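Ikonen Civic Systems Service Desk
Ticket 307: Voter registration lookup returns incorrect polling place
Client: Luddale County Elections Office
Priority: High
Status: Resolved, pending client confirmation
Category: Public website / Precinct data

Summary
The Elections Office reports that residents of Flundstead who enter their address in the polling place lookup are directed to Precinct 11. Under the council district map adopted in March, those addresses belong to Precinct 12. The printed notices mailed to voters are correct. Only the website is affected.

Steps to reproduce
Open the lookup page. Enter any even-numbered address on the north side of Fliltham Road. The result shows the former precinct and the former council district. Odd-numbered addresses return the correct result.

Log

9:10 a.m. Ticket opened by client. Sample of 50 addresses received.

9:45 a.m. Issue reproduced on the public site and on the test site. Browser cache ruled out.

10:30 a.m. The street file supplied by the county was compared with the file in use. The county file is correct. The import had skipped the even-numbered range for Fliltham Road, as the new entry overlapped an older entry that had not been closed.

11:20 a.m. Client asked whether the sample ballot page was also affected. Confirmed that it draws on the same table and displayed the wrong council contest for these addresses.

1:15 p.m. Older entry closed and street file imported again on the test site. All 50 sample addresses returned Precinct 12 and the correct ballot.

2:00 p.m. Client approved the change. Correction applied to the public site.

2:25 p.m. Client requested that a notice be placed on the lookup page advising residents to check their polling place again. Notice text received and posted.

Further action
The import will now stop and report an error when two street ranges overlap. The client is asked to confirm the correction before this ticket is closed.

Attachments (2)

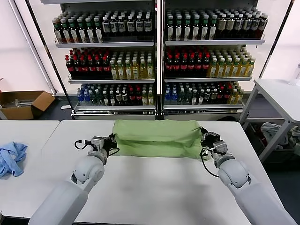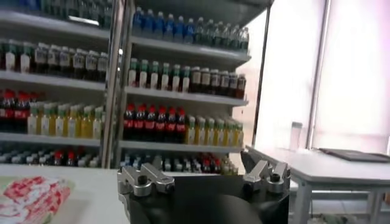 First attachment: folded green towel, white table. Second attachment: shelving with plastic drink bottles.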